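**Teleoperated shirt folding: policy stalls at the second fold**

Posted in Bimanual / Demonstrations

I have recorded 1,313 demonstrations of folding sleeveless shirts on a two-arm cell by remote control. The trained policy makes the first fold, then hovers over the cloth. Replaying a recorded episode works. Is this a data problem or a training problem?

**Tendotent**

Data, most likely. Check how long your operators pause between folds. If they stop to think with the grippers still, the policy learns to stay still. Cut idle stretches longer than 2 seconds and retrain before you change anything else.

**Mudik**

more demos. we needed 2,582

**Wiriya**

Trimming fixed it for us, but only after we also varied the start. Our first set had every shirt laid square to the table. We now throw it down at any angle and let the operator sort it out. Keep both grippers on the fabric through the fold; letting go early with one arm gave us most of our bad episodes.

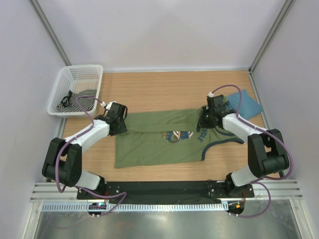
Hostotgate, March. Both arms on the green shirt, band of cloth folded across the upper half. The print is partly covered at this stage, so don't rely on it as a landmark. We dropped seven episodes where the operator had plainly been lining up to it.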